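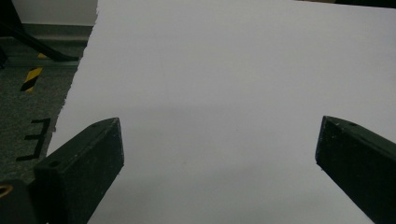 Print this page | E-mail this page
Search Enter keywords Go

Flattening rolled and folded paper by humidification

This procedure covers uncoated paper that has been stored rolled or folded and will no longer lie flat: building plans, survey sheets, posters, large drawings in pencil or carbon ink. It assumes a domestic or small-office workspace and equipment that can be bought at a hardware shop. It does not cover photographs, parchment, coated art papers, pastels, charcoal or anything with a wax seal. Those should go to a paper conservator.

The method was written up for the Sumley plan collection, 1,674 sheets in all, most of them rolled in bundles and tied with cotton tape. Kazue Onishi set the original times and Hwa-young Koo revised them after the August humidity made nonsense of the first table. The figures below are the revised ones.

Principle

Paper fibres take up water from humid air and become pliable. A roll that would crack if forced open dry can usually be opened after several hours in a closed chamber at high relative humidity. The sheet is then dried under even weight, between absorbent layers, and keeps the flat shape as the moisture leaves it. No liquid water touches the sheet at any stage. Spraying is faster but leaves tidelines on aged paper and will move many stamp-pad inks.

Materials

One large plastic storage tub with a clip-on lid, long enough to take the roll with clearance at both ends
One plastic-coated wire rack or a piece of plastic lighting grid, cut to fit the tub
Clean white cotton towelling or capillary matting
Distilled or demineralised water
A digital hygrometer
Unprinted blotting paper, at least four pieces per sheet treated, each larger than the sheet
Non-woven polyester interleaving
Two flat boards, melamine-faced, larger than the blotters
Weights: bagged lead shot, wrapped bricks, or full paint tins
Soft brush, vinyl eraser crumbs, cotton gloves for photographic surfaces only (bare, washed and dried hands are better for plain paper)

Blotting paper sold for school use is often too thin. Anything under 115 gsm saturates quickly and cockles, and the cockling transfers to the work. Heavier is better. Nisbet board is suitable and can be dried and reused until it marks.

Testing the inks

Test every colour on the sheet, including stamps, signatures and ruled lines, before it goes anywhere near the chamber.

1. Choose a spot at the end of a line or inside a solid area where a small loss will not show.

2. Touch the tip of a damp cotton bud to a scrap of blotter until it no longer leaves a visible wet mark.

3. Rest the bud on the ink for ten seconds without rubbing.

4. Lift it and check the tip under good light.

If any colour shows on the bud, stop. Some water-sensitive inks survive humidification and some do not, and the test cannot tell you which. Iron gall ink should be treated as sensitive whatever the result. Blueprints (white line on blue) can be humidified, but keep them away from alkaline materials, including buffered tissue, which will fade the blue.

Surface cleaning

Loose dirt sets into paper once the fibres swell, so cleaning comes first. Brush from the centre towards the edges with a soft brush. On a tight roll, clean the outermost turn and both ends only, and leave the rest until the sheet can be opened. Remove paper clips by sliding a piece of polyester film under each side of the clip and easing it off. Do not pull. Rusted staples are cut at the back with fine side cutters and the halves withdrawn separately.

Pressure-sensitive tape should be left in place unless it is already lifting. Tape adhesive softens in the chamber and can stick to the adjoining turn of the roll. Where tape is present, slip a strip of silicone release paper over it.

Edges need to be looked at before handling. A deckle or roughly torn margin is weaker than a guillotined one and will catch on the rack. Short tears can be held with a temporary bridge of tissue and wheat starch paste, allowed to dry fully under a small weight. Do not trim. Margins on plan sheets often carry the registration marks and the drawing office number.

Setting up the chamber

1. Wash the tub in warm water with a little dishwashing liquid, rinse twice and dry it. New tubs should stand open for a day or so to lose the plastic smell.

2. Fold the towelling to cover the base. Wet it with distilled water and wring it until it no longer drips. There must be no pool in the bottom of the tub.

3. Place the rack over the towelling on four blocks, giving at least 50 mm of clearance.

4. Lay a piece of polyester interleaving over the rack.

5. Line the inside of the lid with a dry blotter, held with a few dabs of poster putty. This catches condensation that would otherwise drip on the work.

6. Put the hygrometer on the rack and close the lid. Wait for the reading to settle above 90 per cent. In a cool room this may take several hours.

The Zava tubs with a foam gasket hold their humidity well. The older Otar pattern with the loose lid needs a strip of weatherstrip around the rim or it will not reach 80.

Keep the tub out of direct sun and away from heaters. A tub that warms on one side will condense on the other.

Humidifying the sheet

Place the roll on the interleaving, seam down. Folded sheets go in folded, opened only as far as they will go without strain. Do not stack rolls. Close the lid and start timing.

Thin tracing papers: check at 30 minutes, then every 15 minutes. Natural tracing paper expands sharply and unevenly and should never be left unattended.
Ordinary cartridge and bond: check at 2 hours, then hourly.
Heavy drawing paper and linen-backed sheets: check at 4 hours. Most are ready by 8.

A sheet is ready when the outer turn relaxes under its own weight and feels cool and limp. Open the roll as far as it moves freely, then put it back. It may take three or four rounds before the innermost turns let go. These were the last to be rolled and have the tightest curve, and forcing them is the usual cause of a row of short parallel cracks across the end of a plan.

Never leave paper in the chamber for more than 24 hours. Mould can establish itself in two days at this humidity. If the paper has a musty smell to start with, keep the session under 8 hours and inspect the sheet in raking light before it goes under weight.

Opening and pressing

Have the press stack laid out before taking the sheet from the tub. A limp sheet starts to dry in a minute or two, and dries from the edges inward.

1. Lay the first board on a level bench. Put two blotters on it, then one layer of interleaving.

2. Lift the sheet on its own piece of interleaving, with a second person on the far end if it is longer than your arms will comfortably reach.

3. Unroll it onto the stack, face up. Hold the starting end with a light weight on a pad of blotter.

4. Ease out folded corners with a bone folder through interleaving. Work along creases in short strokes and do not press hard. A crease is a line of broken fibres and polishing it leaves a shine.

5. Cover with interleaving, two blotters and the second board.

6. Add weight evenly, starting at the centre. Do not use book-press pressure on sheets with embossed stamps or heavy impasto in the colouring.

Change the blotters after 30 minutes, again after two hours, and then morning and evening. Used blotters are stood on edge to dry, away from the work. If a sheet shows ripples at the first change, it went in too damp or the blotters were too thin. Return it to the chamber for half an hour and start the stack again with dry blotters.

Leave under weight for at least a week. Paper feels dry well before it has stopped moving, and a sheet taken out after two days will often be curled again by the following afternoon. Linen-backed sheets need two weeks – the cloth and the paper dry at different rates.

Creases that remain

Old folds rarely disappear. A faint line left across an otherwise flat sheet is an acceptable result and will do no harm in storage. Repeated treatment to remove it does more damage than the line does. Where a fold has split, repair it from the back with long-fibred tissue once the sheet is fully dry.

Local humidification is possible for a single stubborn fold. Place a strip of damp blotter over a strip of vapour-permeable membrane (smooth side to the sheet), cover with polyester film and leave for ten minutes. Remove, cover with dry blotter and weight for a day. Keep the strip narrow. A wide one will leave a dip in the surrounding paper.

Storage after treatment

Store flat in folders of acid-free card, no more than ten sheets to a folder, with the largest at the bottom. Blueprints go in unbuffered folders by themselves. Label the folder in pencil before the sheets go in.

Sheets too large for the drawers may be rolled again, image side out, around the outside of a wide tube covered with polyester film. The tube should be at least 100 mm in diameter and longer than the sheet is wide. Wrap the outside in unbuffered tissue and tie loosely with flat cotton tape. Rubber bands are not to be used.

Relative humidity in the store should sit between 40 and 55 per cent. Steady is more important than exact. Check flattened sheets after one month, and rehumidify any that have lifted at the corners.

Print this page | E-mail this page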